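Steamed buns, tabletop batch

Notes from the August round of bun tests in the Itilby kitchen. Recipe by Sabina Tóth, timings by Khang Quách. Everything was done with an electric steamer pot on a plain table, so the figures apply to small appliances and should not be carried over to bamboo stacks on a gas burner.

Dough: 600 g of flour per batch, enough for several loads. Each piece is rolled out, filled, pleated and closed with a twist. The seam faces up.

Water: 434 ml in the lower pot. Less than that and the longer runs finish close to dry.

Loading: four buns per load, set out in a diamond, with steam holes left open between them. Five will fit, but they swell into each other and the skins tear when separated.

Proofing: some 58 minutes at room temperature, covered. Batches left longer lost the definition of the pleats.

Unloading: heat off, short rest, then the lid comes off and goes flat on the table, knob up. Buns are moved to a wide plate – a small one forces stacking, and the bottoms stick to the tops.

The filling variants are listed on a separate page.

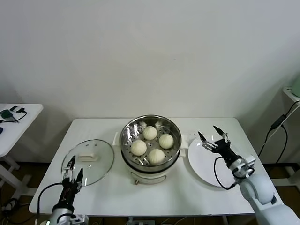 Four buns in the steel basket, lid at left, plate at right.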